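Kitchen and Workshop Tips for Kids Who Need to Touch Everything (and Kids Who'd Rather Not)
by Lina Karam
14 February 2020

My mailbox has been full of kitchen questions since the last page went up, and I love it! So many of you wrote in about dough, rice bins, and getting a wary child to put one finger in the batter. I've been an occupational therapist for a good while now and a mother for a bit longer, and I still think the kitchen beats most of the equipment in my clinic. It smells of things, it makes noise, and at the end there are pancakes.

These tips are for ordinary homes. If your child works with a therapist already, show them the page and ask which ideas fit.

Start with heavy jobs

Pushing, pulling, carrying and squeezing are calming for many kids, and a kitchen is full of them. Let your child carry the potatoes in from the car. Have them push a chair across the floor to the counter, wring out the dishcloth, mash the beans. I like to put the heavy job first, before anything that involves sitting or waiting. Ten minutes of hauling and mashing and my youngest can stand at the counter like a different kid – well, most days.

Mopping works too, with a wet mop and a small patch of floor. Don't hope for a clean floor.

Salt dough that keeps

You need 2 cups of flour, 1 cup of salt and 1 cup of lukewarm water. Mix the dry things first, then add the water a little at a time and stop when it holds together. You may not need all of it. Knead for a good five minutes (more heavy work!) and wrap it tightly. It keeps in the fridge for a few days, and it comes out stiff, so let it warm up on the counter before small hands get to it.

Don't let the dog at it. Salt dough is dangerous for dogs, and raw flour isn't for tasting either, so for kids who put everything in their mouths, go with mashed banana or cooked oatmeal and skip the dough.

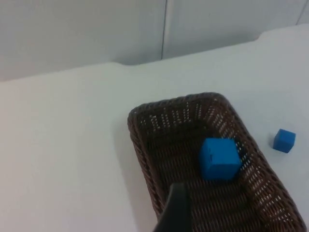

If sticky hands are the problem, keep a damp washcloth right next to the bowl and tell your child it's there before you begin. Knowing they can wipe at any time makes a huge difference to some children. Mine used to wipe after every single squeeze, and that was fine, we got through a lot of washcloths.

A spoon counts. So does a finger inside a plastic bag, poking at the dough from outside. One mother wrote that her son spent the whole of February poking bagged dough and then one morning reached in with his bare hand while she was pouring coffee. I nearly cheered out loud at my desk!

Quieter kitchens

Plenty of kids are bothered by sound long before they're bothered by mess. A few things that cost next to nothing:

Put a folded towel under the mixer. It takes the rattle out of the counter, though you should keep the cloth well clear of the moving parts and the air vents.

Say "loud in three" and count down before you switch on the blender. Let the child press the button if they want to.

Stick felt dots on the cabinet doors. My colleague Dwayne Ambrose did every door in his house in one evening and swears he sleeps better himself.

Run the dishwasher after bedtime.

Sanding and hammering

Now for the garage, which gets forgotten! Sanding is wonderful stuff. Wrap a sheet of 60 grit around a block that fits your child's palm and give them a scrap of untreated softwood clamped to the bench. Let them go at it as long as they like, then swap in something finer. I have a few sheets of 600 in the drawer for the very end, and the kids can't get over how silky the wood feels when they close their eyes and stroke it. Dust masks on, and sand with the grain.

For hammering, start golf tees into a block of florist's foam or a big pumpkin. Safety glasses for everyone, you too. Once they've got the swing, move on to short, wide-headed nails in soft pine, and start each nail yourself so that no little fingers are holding it.

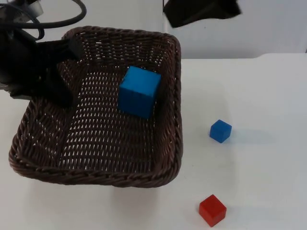

Check the height of the bench before you blame the child for giving up. Elbows should be bent, with the work a bit below them. A sturdy step with a non-slip top fixes most of it, and at our house it gets used in the bathroom as well.

Stopping before it falls apart

I stop while it's still going well. That's hard, because it's so tempting to squeeze in one more thing! Look out for the silly voice, the wandering off, the sudden hatred of the apron. Then it's a drink through a straw, something chewy to eat, and a quiet corner with a heavy blanket over the knees if they like one.

Wendell Ferreira asked whether siblings should work together. Sometimes. Two bowls, two spoons, and enough room between them that no elbows meet. If one wants music and the other can't bear it, take turns at the counter.

Next time I'll get to bath time and hair washing, so do send me your questions on those.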